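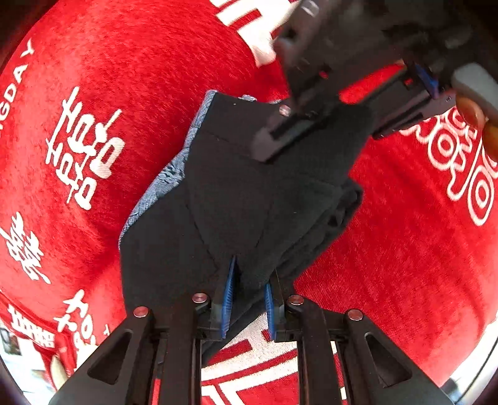

Maya Khalaf wrote that the subtitles on Plesthorpe were fine for the opening credits and then slid behind the dialogue, so that by the dinner argument she was reading the answer before the question had shown up. She watched on the TV app. Her husband tried it on a laptop and got the same thing.

Ticket 870
Product: Plisto streaming, film pages
Title affected: Plesthorpe (feature, subtitled)
Priority: Normal
Assigned to: Pirmin Kofler

Pirmin Kofler
I can reproduce this. English subtitles are on time until minute 28, then they run 4 seconds late for the rest of the film. The German track is fine all the way through. Audio and picture are in sync. Clearing the app cache made no difference, and neither did switching subtitles off and on again.

Pirmin Kofler
Compared our video with the one Prevodby used to make the subtitles. Theirs has a longer title card between the prologue and the first chapter. Ours is the festival cut, with the shorter card. The German file was made later from our copy. I have asked Prevodby for a corrected English file.

Mirjana Radonjić
Can we just shift everything after the card? The film is on the front page this week and we have 9 complaints so far.

Pirmin Kofler
Tried that on the test server. It fixes the middle of the film but the last chapter is then early. There must be a second difference near the train station scene. I would rather wait for the proper file. 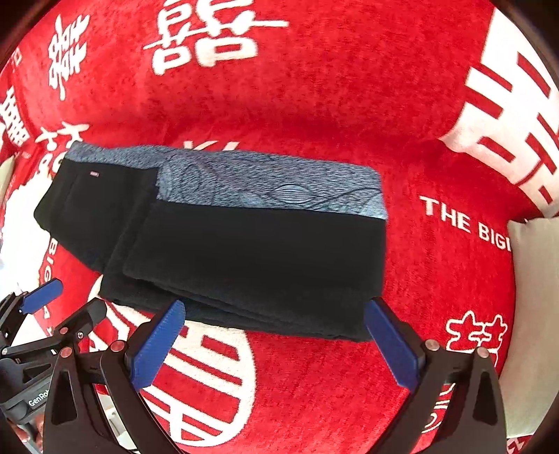

Mirjana Radonjić
OK. I put a note on the film page in the meantime. Please also check the spelling of the landlord's name. It is Milošević in the credits but the subtitles drop the marks over the letters.

Pirmin Kofler
New file arrived and is live as of 12 June 2023. Checked the prologue, the dinner, the train station and the last chapter on TV app and browser. All on time. The landlord's name is corrected too. Viewers who downloaded the film before the change need to delete it and download it again, as the old subtitles are stored with it.

Maya Khalaf replied that it now plays correctly on the TV. She has not tried the laptop.

Status: Resolved
Note on film page: removed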